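Fixed Wireless and the Last Mile: A Conversation With Rachid Hamdy

05/08/2021

Rachid Hamdy has directed access planning at Plivau, a regional internet service provider, through two network rebuilds. He met with Edit Bíró of the Rirnden policy office to discuss fixed wireless service, the cost of towers, and what rural subscribers should expect from a provider.

Mr. Hamdy began with the town of Cowie, where Plivau opened its first fixed wireless service in June. The town had been listed for fiber twice, and on both occasions the route was withdrawn before construction. "The trench was the whole budget," he said. "The road into Cowie crosses rock for most of its length. We could serve the town by radio for the price of the survey and the first stretch of digging."

The service now reaches 2000 homes from three towers. Each tower is linked to the Plivau core network by microwave, and each home receives a small outdoor antenna, which is installed by the company's own staff.

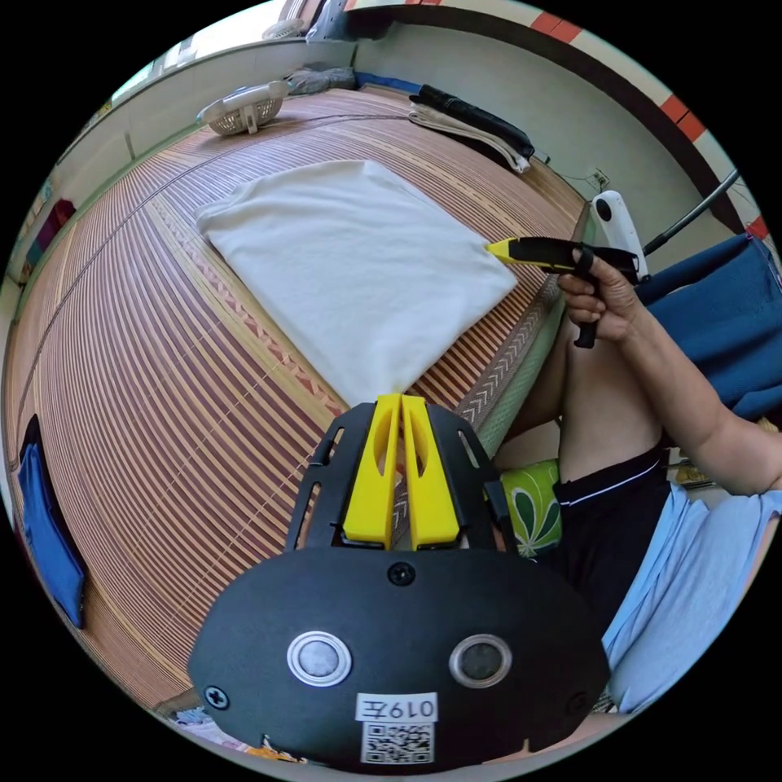

Two yellow fingers closed on the corner of a white cloth.

Asked whether fixed wireless should be considered a lasting service or a stopgap until fiber arrives, Mr. Hamdy declined to choose. "It depends on the density of homes and on who pays for the poles," he said. "In the center of a town, I would build fiber every time. Past the last streetlight, the numbers change quickly, and a household that is told to wait for fiber may wait for many years."

He acknowledged that capacity remains the principal limit. Subscribers on one tower share the same spectrum, and evening speeds in Cowie fell below the advertised rate on 14 days during the first month. Plivau added a fourth sector to the busiest tower and credited the accounts affected.

"We should have had that sector up on the first day," Mr. Hamdy said. "Our forecast used daytime traffic from offices, and Cowie has very few offices."

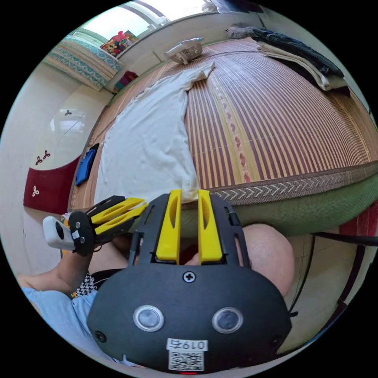 Photo: Rirnden

On regulation, he was more direct. Ms. Bíró noted that the present licensing process treats a village mast and a city rooftop site in the same way. Mr. Hamdy said that the paperwork for a single mast occupied two members of his staff for most of a season, and that smaller providers could not carry such a cost.

"I have no objection to inspection," he said. "I object to filing the same drawings with four offices that do not speak to each other."
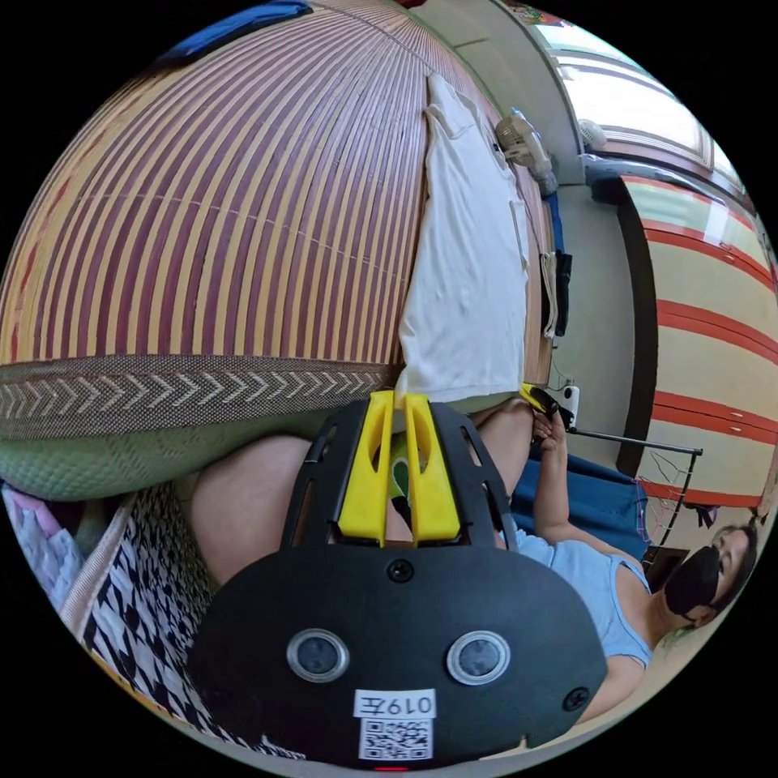

White garment on a bamboo mat with a chevron border.

The conversation then turned to affordability. Plivau offers a basic plan in Cowie with no data cap and a reduced installation charge. Ms. Bíró asked whether the plan covers its own costs. Mr. Hamdy replied that it does not at present, and that the company expects it to do so once the Planano extension shares the same microwave link.

"People ask me about speed in public meetings," he said. "Afterward, they come up to the table and ask about the bill."
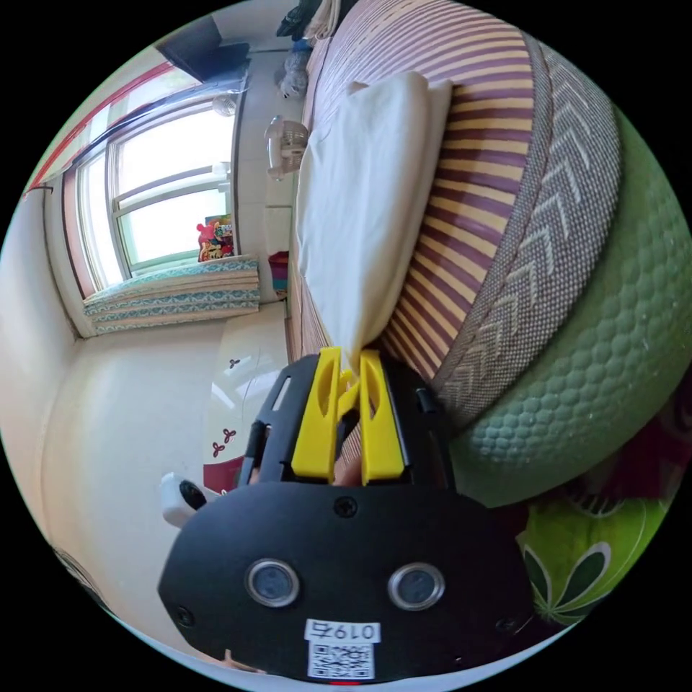

The Planano Extension

Planano lies in the next valley and has no direct line of sight to the Cowie towers. Plivau intends to place a relay on the ridge between the two, powered by solar panels and a battery bank. Mr. Hamdy said that the land agreement has been signed and that the equipment order will follow once the mast license is granted.

He would not commit to an opening date. "I gave Cowie a date, and I was wrong by a full winter," he said. Residents of Planano may register their interest at the Plivau service desk, and those who register will be notified in writing when site visits begin.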